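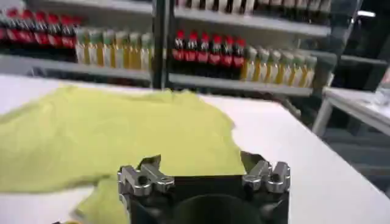
Trondard Garment Handling Package
Research equipment and method, Dasus Laboratory

Overview

The Trondard package is a two-finger gripper with a wrist camera, supplied with the grasp selection software developed at the Dasus Laboratory. It is intended for research groups studying the handling of clothing and other soft goods that have no fixed shape. The method was designed by Vesela Vidmar and Oratile Mabuza and is maintained by the laboratory's manipulation group.

Method

A garment is placed on a plain work surface without being flattened or aligned. The wrist camera records the cloth from close range, and the software ranks possible grasp points along hems, folds and gathered areas. Points at a hem are preferred where one can be reached, as a small pinch there moves less of the surrounding fabric. The fingers approach open and close on the selected point.

Shelving and stocked goods may remain in the camera's view behind the work surface. The ranking step considers only the region identified as cloth, and a uniform backdrop is not required.

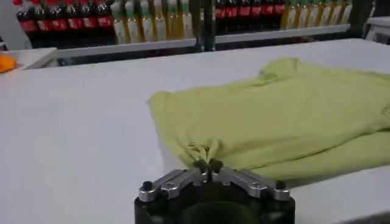 After the fingers close, the software compares the fabric near the fingertips with the view recorded before contact. A grasp is accepted when creases have formed toward the fingertips. If they have not, the fingers open and the next point in the ranking is tried, up to a limit of 5 attempts per garment.

Evaluation

The method was evaluated on 23 garments, including T-shirts, towels and light knitwear, over a total of 973 grasps. Results are reported separately for hems, folds and collars. Collars remain the most difficult case, particularly where several layers lie together. Zinhle Kruger prepared the evaluation protocol, which is included with the package.

Supplied items

Two-finger gripper with metal fingers
Wrist camera and mounting plate
Grasp selection software, Fatateo release
Evaluation protocol and grasp records

Availability

Units are lent to academic groups for one term at a time. Requests should be addressed to Carmela Iglesias, Equipment Office, and should state the robot arm to be used and the types of garment to be studied. The next loan period begins in April.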